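Blocos de madeira, cestos pendurados e outras promessas

Desconfio sempre de quem diz que se livrou da tralha com dois cestos. A minha cunhada mandou-me em setembro um artigo sobre isso, com o título em maiúsculas, e eu respondi que cestos tinha eu muitos e tralha também. Ela insistiu. Segundo ela, o segredo é pendurar tudo e deixar a superfície de trabalho só para aquilo que se está a fazer.

Pois bem, experimentou-se. Um cesto branco de metal perfurado no fundo, outro preto, de rede, à esquerda, e um pano florido por baixo dos blocos.

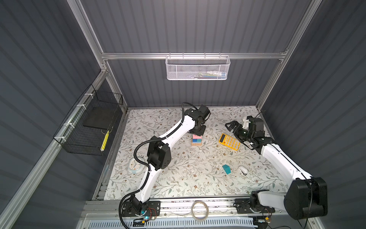
O cesto branco na travessa do fundo, o preto preso com abraçadeiras brancas.

Começo pelo que me convence, que é pouco. As abraçadeiras. Custam uma ninharia, apertam-se em segundos e, se a coisa ficar torta, corta-se e põe-se outra. Comparem com o sistema de ganchos Kairys que comprei há dois anos para a despensa: paguei 116 euros e vinha com um folheto de 18 páginas que ainda hoje não percebo.

Quanto aos cestos propriamente ditos, tenho dúvidas. No branco vê-se que há lá qualquer coisa no fundo, umas peças azuis-claras e brancas, mas saber o que são já é outra conversa. É o defeito destes furinhos todos: mostram o suficiente para a pessoa se lembrar de que tem de arrumar, e não chega para encontrar o que procura. O preto leva uma placa preta, rectangular, encostada na diagonal. Preto dentro de preto. Boa sorte a quem a procurar às sete da manhã.

O pano é outra história. O Rimantas Vaher, que tem opinião sobre têxteis como outros têm sobre futebol, jura que um estampado miúdo disfarça as nódoas. Talvez. Também disfarça tudo o resto. Já perdi um botão durante uma tarde inteira numa toalha parecida.

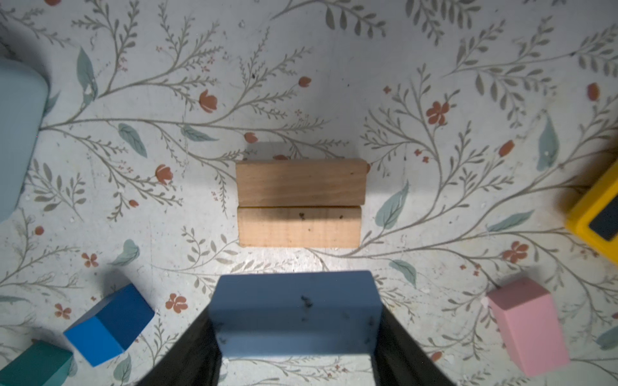

Dois blocos de pinho sem tinta, o azul e, à volta, mais cores em cima das flores.

Com os blocos admito que a coisa se aguenta melhor. O azul e o cor-de-rosa distinguem-se bem. O verde-azulado já me faz torcer o nariz, porque as folhas maiores do pano andam pela mesma família de cores. Os que mais me agradam são os dois de madeira crua, com os veios à mostra. Em casa da Mireille Ferrand havia uma caixa de 126, todos assim, e os miúdos brincavam com aquilo horas sem pedir pilhas.

Se me perguntarem se vou pendurar cestos lá em casa, a resposta por agora é não. Vou ficar com as abraçadeiras e com a gaveta de sempre, que fecha mal mas fecha. A minha cunhada já me mandou outro artigo, desta vez sobre frascos de vidro com etiquetas. Ainda não o abri.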